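Plakico desk top in black, four months in

I work from a corner of our bedroom, and until this spring my desk was a door on two filing cabinets. It did the job for years! But the hinge cutouts ate my pens, and my back was starting to complain about the height. So when Müzeyyen Keskin at work told me she'd bought the Plakico top and the matching crank frame and was loving it, I went home and ordered the same thing that night.

First the frame, which I'd put up against ones costing twice as much. You turn a handle under the right side and the whole thing goes up, smooth and quiet, no motor, no cable, nothing to plug in. It takes a bit of elbow grease near the top of the range (I count it as exercise). I go from sitting to standing most afternoons now, usually when I hit the three o'clock slump, and I'm still a little delighted each time.

Putting it together took me one evening with a podcast on. The instructions are all drawings, and step 9 had me holding two legs and a crossbar with one hand while hunting for a bolt with the other. Get a friend for that part. Orhun Sezer from downstairs came up and held things, and after that it was easy going. All the bolts were there, plus two spares, and the hex key is a decent long one that doesn't chew up your palm.

The top is heavy. I'm glad of it – nothing wobbles when I type, even standing, and I type like I'm mad at someone. Mine came with one corner slightly dinged. I wrote to the store and Aicha Younis in customer service answered the same day and offered me a new top or money back on this one. I took the money and turned that corner to the wall.

Now the finish, the reason I picked this one over the plain white. It's black with a wood grain you can feel when you run your fingers across it, and I love it. It looks different all day long. In the morning, with the blinds up, the grain goes almost silver, and by evening it's just a deep, quiet black. My old mouse skipped on it a little, so I bought a felt pad and the problem went away.

It does show everything, though. Dust, fingerprints, the ring from my coffee. A damp cloth wiped along the grain takes care of most of it, and wiping across the grain leaves lint in the ridges, so don't do that. If you can't stand seeing a smudge, get the oak color.

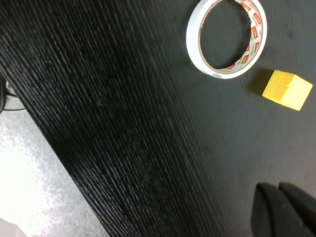 The black finish up close, with a roll of white tape on it. The streaks are the grain catching the light.

Small gripes: the cable tray is sold separately and shouldn't be, and the crank handle sticks out just enough to find your knee until you learn to fold it in. The rubber feet left faint marks on our floor too, but they came off with dish soap.

Would I buy it again? In a heartbeat. I've already talked my brother-in-law into one for his sewing machine, and he's gone for the longer top. I'll add a note when I've had mine through a full winter next to the radiator.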